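Imprimir | Enviar por e-mail

4.2 Recolha de objetos em escritórios habitados

Depois dos ensaios em bancada, quisemos — e confessamos que com alguma impaciência — levar o método para um sítio onde as pessoas trabalham de verdade, com as suas secretárias, os seus cabos e os seus papéis. A escolha recaiu sobre os gabinetes da Jillcombe, que nos abriu as portas durante o mês de agosto e a quem ficamos sinceramente gratos. O protocolo foi desenhado por Adjoa Quaye e revisto por Daichi Kawaguchi, que insistiu, e com toda a razão, em que não se arrumasse nada antes de começar.

Ao todo reunimos 231 episódios, distribuídos por seis gabinetes. Cada episódio parte de uma instrução falada em linguagem corrente e termina quando o operador dá a tarefa por concluída ou por perdida. Os objetos dividem-se em dois grupos: volumosos, como rolos de papel e embalagens, e planos, como folhas e envelopes. Os segundos são, de longe, os que mais trabalho nos deram, e é a eles que dedicamos a maior parte desta secção.

Uma folha pousada numa alcatifa oferece à câmara muito pouco relevo, e o módulo de profundidade tende a confundi-la com o próprio chão. Por isso, o Skistomeck não procura a folha na nuvem de pontos; procura primeiro uma região de cor coerente na imagem e só depois lhe atribui um plano, tomado da superfície vizinha. A ideia é antiga e simples, mas exigiu-nos bastante paciência na calibração, sobretudo nas zonas onde a sombra de uma secretária altera o tom da alcatifa de um palmo para o outro. A Figura 6 mostra duas imagens da câmara de cabeça com a mesma situação de base, uma folha amarela no chão junto a uma secretária, com e sem um objeto volumoso próximo da câmara.

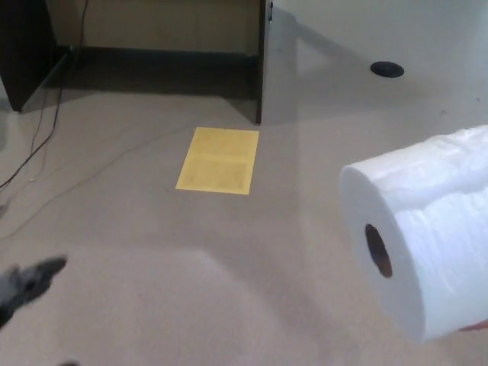
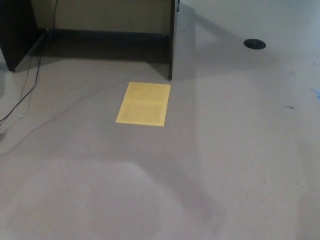 Figura 6. Folha amarela sobre a alcatifa, vista da câmara de cabeça. Na primeira imagem, um rolo de papel ainda embalado ocupa boa parte do lado direito; na segunda, a vista da folha e do chão à sua frente está desimpedida.

O caso da primeira imagem merece uma palavra mais demorada. Quando um objeto grande e claro passa tão perto da câmara, a exposição automática reage a ele, e a cor estimada para tudo o resto pode deslocar-se o suficiente para que a região da folha se parta em duas ou desapareça. A película transparente acrescenta uma dificuldade própria, com reflexos que mudam a cada pequeno movimento do braço. Ornella Caputo propôs que a estimativa de cor fosse congelada enquanto houvesse um objeto preso na garra, e retomada por completo logo que a vista ficasse livre. Foi essa a versão que adotámos, com a designação interna de Zarisix.

Convém também falar dos cabos, que são presença quase certa debaixo das secretárias. Os escuros destacam-se bem do chão e são tratados como obstáculos desde a primeira passagem; os finos e de cor próxima da alcatifa escapam com frequência ao detetor. Para estes mantivemos uma margem de segurança conservadora na trajetória da garra — até seis centímetros — e aceitámos de bom grado a lentidão que daí resulta.

A anotação das regiões foi feita por Guido Testa e Austra Avotiņš, de forma independente, e as divergências foram discutidas caso a caso. A maioria dizia respeito ao contorno das folhas em zona de sombra, onde nem sempre é evidente em que ponto acaba o papel. Na secção seguinte comparamos as duas variantes do método, com e sem congelamento da cor, usando estas mesmas anotações.

Imprimir | Enviar por e-mail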